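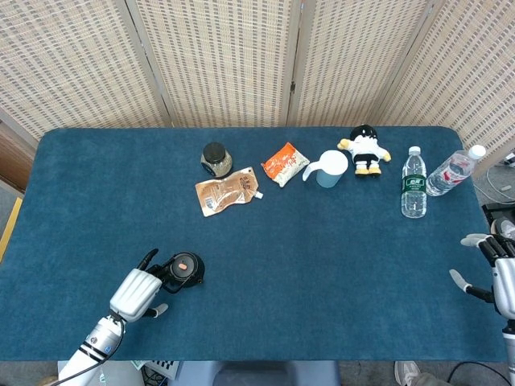

How many demonstrations do we need per task before the policy is worth training? We plan on 272 for the tabletop set, same number we put in the proposal.

Progress note, December — Jasmont teleop work, for Hanne Pelkonen

Short one, Octavio is on the rig and I'm writing between sessions.

Recording. Two operators now, Leidy Cárdenas and Jhosep Llanos. Both drive two arms by remote control, hands included. Leidy passed the check after 3 practice sessions, Jhosep needed 7. Grasping round containers is still the slow part — the operator has to get the thumb round the side before closing, and the hand lag makes you overshoot. Bottles lying down also on the list, not started properly.

Objects. Mixed household stuff on the felt table — jar, pouch, snack packet, mug, plush doll, water bottles upright and on the side. We keep the felt, the bare top let things slide to much.

Data. 22 episodes thrown out, mostly dropped grasps and one bad clock sync. Yesenia Puma is relabeling start and end points by hand. Slower than planned, she wants a second screen. Ordered.

Hardware. Left glove recalibrated twice. Brabec sent the replacement finger sensors, not fitted yet. Drift on the right wrist after long runs, restart clears it. Asked Hendness about a firmware fix, no answer.

Money. On budget exept shipping for the sensors. Invoice to follow.

Next:
Finish single-arm pick and place
Start handovers, left to right
First training run on the Arness machine, overnight
Written operator guide, Leidy has half a draft

Need from you — ok to move the unused travel line into operator hours. Before the handover recordings start, if possible.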